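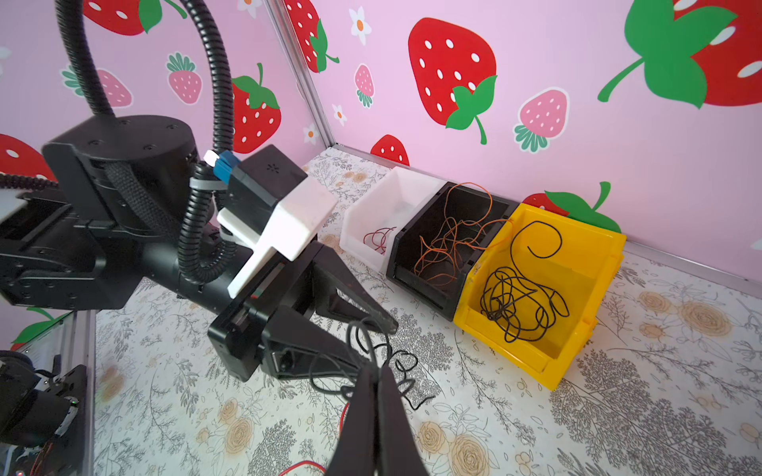

Gretilitz Cable Wrap, 2-Yard Roll

Home > Craft Room > Tidying & Storage > Cord Care

In stock – ships Monday if you order over the weekend

I started selling this wrap because I was buying so much of it for myself that the supplier asked if I had a shop. I didn't, back then! I had a sewing corner, two machines, an iron, a lamp with a cord that could reach the next town, and a drawer I was scared to open. Now I have Zulel, which is this little store, and the drawer is fine.

The Gretilitz is a woven fabric wrap with hook on one side and loop on the other, so it sticks to itself and to nothing else you care about. You cut off as much as you want with ordinary scissors (please not your good fabric shears, the hooks are hard on the blades), go once around the coil, press, done. It comes off again just as easily, and you can use the same piece for years. The strip on my own iron cord has been opened and closed pretty much every day since I stuck it on there, and it still grabs.

What you get

One roll, 2 yards long, half an inch wide
A paper sleeve with a ruler printed along the edge
2 sheets of write-on labels, 37 labels in all

Colors: black, oatmeal, brick red, moss. The moss is a bit grayer than it looks on most screens. Black is the one that sells out, so if you want black and you see it in stock, grab it.

How long to cut it

For a phone charger or earbuds, 4 inches is plenty. A sewing machine cord with the pedal wants more like 6. For an extension cord, go for 8 or 9 and let the extra wrap over itself, it holds better that way. If you cut one too long, just trim it. If you cut one too short, save it for earbuds.

A trick I love: before you coil anything, put the wrap on the cord itself, near the plug end, with one snug turn. Then it lives there and you never have to go looking for it. I leave a little tail folded under so there's something to pull on.

And while I'm on the subject – coil loosely. I used to wind everything around my elbow as tight as I could get it, and I ruined a perfectly good lamp cord that way. Big, lazy loops about the size of a dinner plate. Let the cord go the way it wants to go. If it fights you, flip your wrist on every other loop and it'll lie flat.

Gretilitz or Dogar?

I carry both and I get asked about this a lot. The Dogar ties are pre-cut, with a slot in one end, and they're thicker. They're great for garden hoses, heavy shop cords, a rolled-up rug. For anything in the house I find them bulky, and you're stuck with the length they come in. The Gretilitz is thinner and softer, it doesn't scratch a tabletop, and it costs less per tie once you've cut up the roll. If you've got a garage as well as a craft room, get some of each.

What about the Gomberg clips? I stopped carrying them. They looked lovely, but the spring went soft on mine after one summer and I didn't feel right selling them.

Not so great for

Outdoors, all year round. The colors fade in strong sun and the loops pick up leaves and dog hair. Also skip it for anything that gets hot, so let your curling iron cool down completely before you wrap the cord. And don't use it on knitted things, it will pull threads. I have a cardigan that would like to have a word with me.

Care

Pick the lint out of the hook side with an old toothbrush. You can hand wash the strips in lukewarm water and lay them flat. Keep them out of the dryer.

About the labels

They take ballpoint and pencil well, gel pen less so (it smears until it dries, give it a minute). Fold one around the cord right by the plug and press the sticky halves together. I write what the thing belongs to and which room it goes in. They peel off clean from smooth cords, a little less clean from the fabric-covered kind.

Shipping and returns

Rolls go out in a flat mailer, no box. If the roll is still whole, send it back whenever you like within the month and I'll refund you. Once it's cut I can't take it back, but if there's something wrong with it, write to me first and I'll sort it out.

There'll be a wider version in June, one full inch, in black and oatmeal to begin with. Add your email under the price and I'll let you know when it's here.

Goes well with: Dogar Heavy Ties, Zulel Drawer Dividers, Write-On Label Refill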